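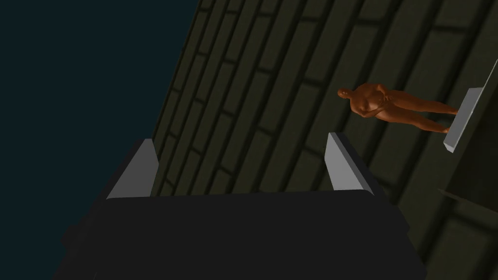
Seite 3 von 6

Mesdale Forum › Simulation und Sicherheit › Schutzhalt kommt nicht, Handgelenk dreht nach Neustart

kippwinkel schrieb:
Guten Abend zusammen. Ich fasse den Stand noch einmal zusammen, weil auf der letzten Seite einiges durcheinander gegangen ist und ich daran vermutlich selbst schuld bin. Deutsch ist nicht meine Muttersprache, bitte fragen Sie nach, wenn etwas unklar ist.

Wir simulieren in Livanora eine Zelle mit einem Arm, einem Greifer von Dovham und der Sicherheitslogik von Surdu. Die menschliche Figur steht auf ihrer Platte vor der Ziegelwand, und der Arm soll anhalten, sobald der Abstand zu ihr den eingestellten Wert unterschreitet. Der Testlauf hat 2.685 Zyklen. Bis Zyklus 2.472 war alles ohne Befund. Danach gab es eine Unterbrechung mit Neustart der Steuerung, und beim ersten Anfahren drehte das Handgelenk in eine Lage, die in keinem Wegpunkt steht. Aus der Sicht am Handgelenk liegt die Figur jetzt fast waagerecht, obwohl sie in der Welt gerade steht. Der Greifer ist offen und leer.

Der Schutzhalt wurde nicht ausgelöst. Im Protokoll steht keine Warnung, auch keine Meldung über eine Achsgrenze. Den Abstand hat Surdu als zulässig gemeldet. Ich vermute deshalb einen Fehler in der Abstandsberechnung und möchte wissen, ob jemand dieses Verhalten kennt.

achse_fuenf schrieb:
Das Verhalten kenne ich, aber ich würde die Abstandsberechnung vorerst in Ruhe lassen. Sie haben zwei Fehler in einem Beitrag. Der erste ist die falsche Drehung nach dem Neustart. Der zweite ist der ausgebliebene Halt. Ob der zweite überhaupt ein Fehler ist, sieht man dem Standbild nicht an. Die Figur ist von den Fingern noch ein gutes Stück entfernt, zwischen ihr und dem rechten Finger sieht man Wand. Wie weit das wirklich ist, müssten Sie aus den Weltkoordinaten holen.

Zum ersten Fehler: Wird bei Ihnen die Orientierung beim Wiederanlauf aus der Datei gelesen oder vom Modell übernommen?

kippwinkel schrieb:
Aus der Datei. Die Datei wird alle 3 Minuten geschrieben.

achse_fuenf schrieb:
Dann haben Sie wahrscheinlich einen alten Stand geladen und der Arm ist auf dem kürzesten Weg dorthin gefahren. Prüfen Sie bitte das Vorzeichen der letzten Drehung. Bei uns hat Livanora nach einem Update die Reihenfolge der Winkel anders gelesen, und das Handgelenk stand genau so schräg.

restrisiko schrieb:
Ich muss hier widersprechen. Ein Arm, der nach einem Neustart eine nicht programmierte Bewegung macht, während eine Person in der Zelle steht, ist ein Sicherheitsfall, ganz gleich, wie groß der Abstand war. Die Frage, ob der Halt hätte kommen müssen, stellt sich für mich gar nicht. Nach einer Unterbrechung darf ohne Quittierung überhaupt keine Bewegung stattfinden. Wer hat quittiert?

kippwinkel schrieb:
Niemand. In der Simulation quittiert ein Skript, damit der Lauf über Nacht durchgeht.

restrisiko schrieb:
Dann ist das der eigentliche Befund. Das Skript quittiert etwas, das es nicht prüft. Wenn Sie diese Konfiguration später auf die echte Steuerung übertragen, übertragen Sie das Skript womöglich mit. Das habe ich schon einmal erlebt, und die Suche danach war sehr unangenehm.

achse_fuenf schrieb:
Bei der echten Anlage gebe ich Ihnen recht. Aber es ist eine Simulation, und ein Nachtlauf mit manueller Quittierung ist kein Nachtlauf. Man kann das Skript so schreiben, dass es vorher die Sollage mit der Istlage vergleicht und bei einer Abweichung den Lauf beendet. Dafür braucht man wenige Zeilen.

restrisiko schrieb:
Wenige Zeilen, die im jetzigen Lauf fehlen. Ich finde die Trennung »nur Simulation« gefährlich, wenn aus demselben Lauf am Ende der Nachweis entstehen soll. Soll er das?

kippwinkel schrieb:
Ja, er soll in die Unterlagen. Ich habe es verstanden, der Lauf zählt also nicht.

Ich habe inzwischen nachgesehen. Die Reihenfolge der Winkel war richtig, daran lag es leider nicht. Die gespeicherte Datei war aber älter als gedacht: Der letzte Schreibvorgang wurde durch die Unterbrechung abgebrochen, und Livanora hat ohne Hinweis die vorherige Datei genommen. In dieser Datei gehört die Orientierung noch zu einem anderen Werkzeugrahmen, weil ich den Dovham-Greifer erst später umgestellt habe. So entsteht die Kippung.

netzteilbrumm schrieb:
Ich lese seit der ersten Seite mit und habe eine Frage zur Figur. Bei ihr sind die Arme vor dem Körper gefaltet. Welche Hülle benutzt Surdu dafür? Bei uns war es ein einfacher Zylinder um die Körperachse. Für die gefaltete Haltung reicht er wohl, aber sobald man eine Figur mit ausgestrecktem Arm nimmt, liegt die Hand außerhalb und der gemeldete Abstand ist zu groß.

kippwinkel schrieb:
Auch Zylinder. Eine andere Haltung haben wir bis jetzt nicht geprüft. Das kommt auf die Liste, vielen Dank.

achse_fuenf schrieb:
Den Punkt mit der Hülle würde ich getrennt behandeln, am besten in einem neuen Thema. Mit dem Neustart hat er nichts zu tun, und hier sind wir bald auf Seite vier.

restrisiko schrieb:
Getrennt gern, aber vor dem nächsten Nachtlauf. Und bitte auch einen Lauf, bei dem die Unterbrechung absichtlich während des Schreibens kommt. Sonst ist der Fehler nur verstanden – geprüft ist er damit nicht.

kippwinkel schrieb:
Einverstanden. Der Plan sieht jetzt so aus: Das Skript quittiert nur noch, wenn Lage und Werkzeugrahmen zur gespeicherten Datei passen. Eine unvollständige Datei beendet den Lauf mit einer Meldung. Den Abstand schreibe ich zusätzlich in Weltkoordinaten mit, damit wir uns nicht mehr auf die Ansicht vom Handgelenk verlassen. Danach 6 kurze Läufe mit erzwungener Unterbrechung, erst dann wieder die vollen 2.685 Zyklen.

Ob der Schutzhalt an dieser Stelle hätte kommen müssen, weiß ich noch immer nicht. Die Koordinaten aus dem alten Lauf sind nicht gespeichert.

netzteilbrumm schrieb:
Schauen Sie im Diagnosepuffer von Surdu nach, bevor Sie neu starten. Bei uns standen die letzten Abstände dort noch drin, auch wenn der Export leer war.

kippwinkel schrieb:
Das mache ich morgen früh gegen 7 Uhr, vorher komme ich nicht an den Rechner. Ich melde mich dann hier.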